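Hae-won Shim asked me what I make of the "just show it once" crowd. Short thread, from somebody who has done a lot of the showing.
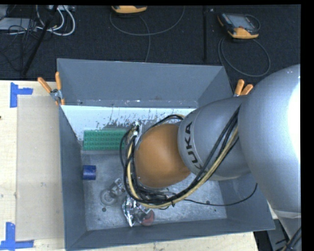

1/ My problem is with the word "once." At Jerholm I logged 108 remote-control runs on a bin-picking task before anyone would train on them, and we threw out 16 for bad driving. Mine, mostly. A metal bin with sloped walls and a crumpled bit of foil in it sounds like kid stuff. Try lining up on a small round thing right beside that foil, with cables looping down off the arm, and get back to me.

2/ Guiding by hand isn't the easy way out either. You push the arm, it pushes back, and your stiff shoulder ends up in the data.

3/ The Selville demo in May said "some 144 tasks learned." I asked how many people did the teaching and how many hours they put in. Got a brochure.

4/ I'm not against any of it - a good operator teaches things I could never write down in code. But that's labor. Put it in the budget.

5/ So when a vendor says one demo, ask whose, and ask to see the ones they deleted. Brodthorpe did show me theirs. Took two emails.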